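Leave the Bed Alone Until the Mat Wears Out

By Snežana Vidmar
December 30, 2022

Every February the stores tell us to buy new bedding. Last year a Bastcombe shop mailed me a 13-page flyer for its "bedroom refresh" sale, with sheet sets marked down to 300 dollars. I threw it out. My sheets are fine, and yours probably are too.

Household cloth used to be bought to last. A sheet that went thin in the middle was cut and sewn sides to middle. After that it became pillowcases, then rags. My mother got over 13 years out of one set.

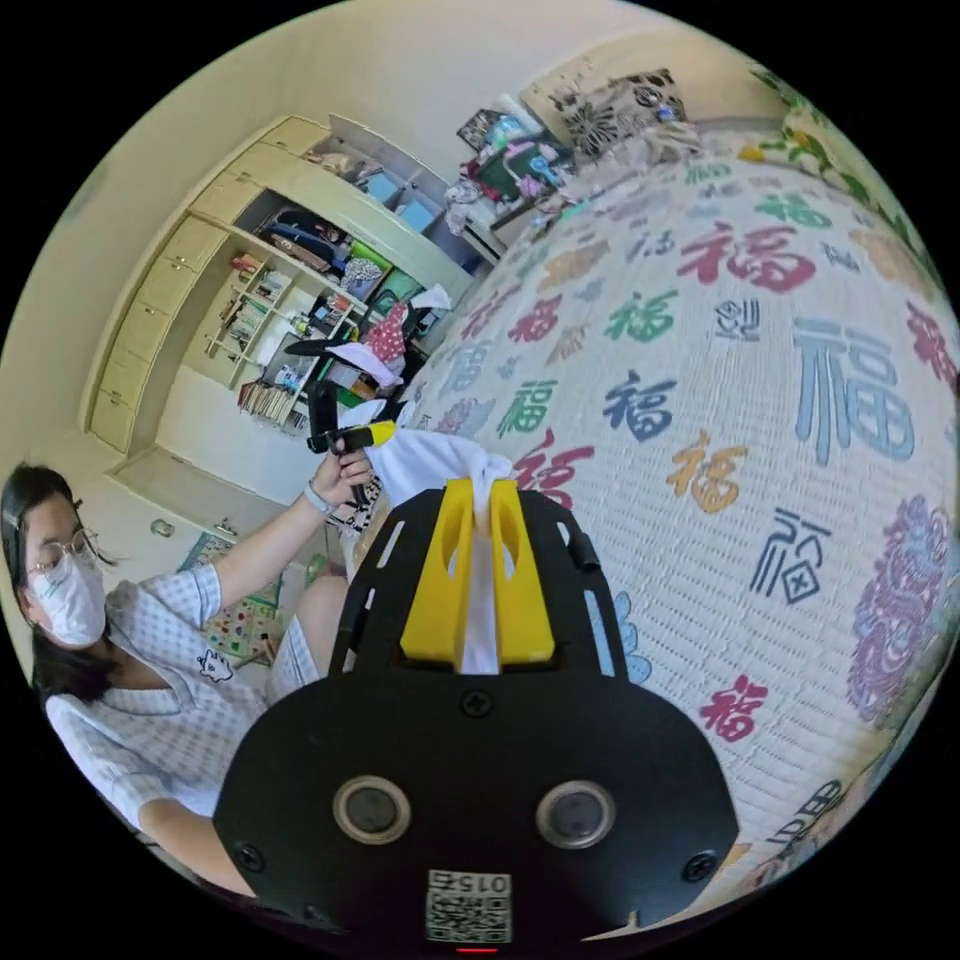
A plain white cloth.

The trouble now is that we shop for bedrooms the way we shop for phones. The color changes, so the old one has to go. Donation bins fill up with good cotton, and much of it is never used again.

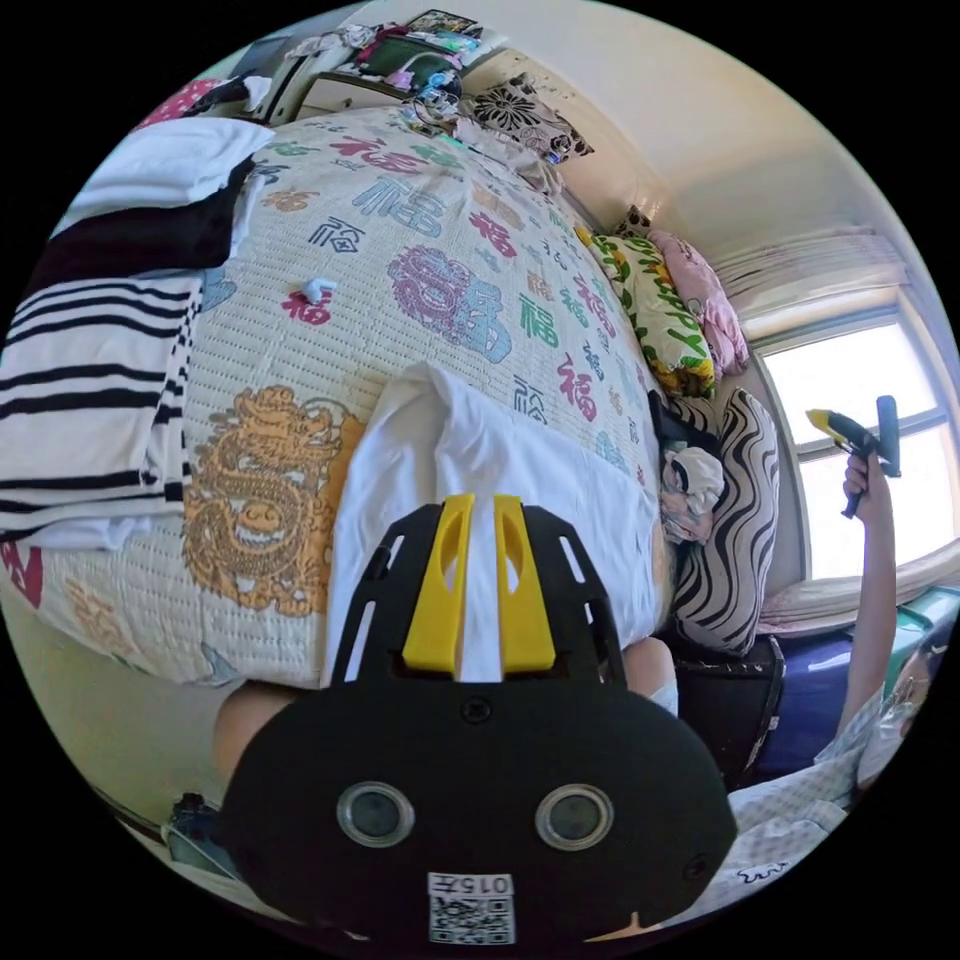

Photo: Erdal Duman

I would rather see people own less and care for it better. Wash in cool water. Dry on a line if you have one. Learn to fold, and keep a needle in the house. Two sets per bed is enough for most families, and a third can wait for guests.

None of this means a bedroom has to be dull. Buy the pattern you like, even a loud one, and keep it. A cover with some meaning to it will still please you in 4 years. The beige one from the flyer was never going to. 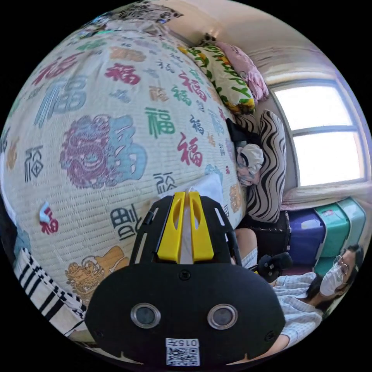 A cream woven mat covered in the character 福, in many sizes and colors.

Stores could help by selling single sheets again. When one tears, I want to replace one.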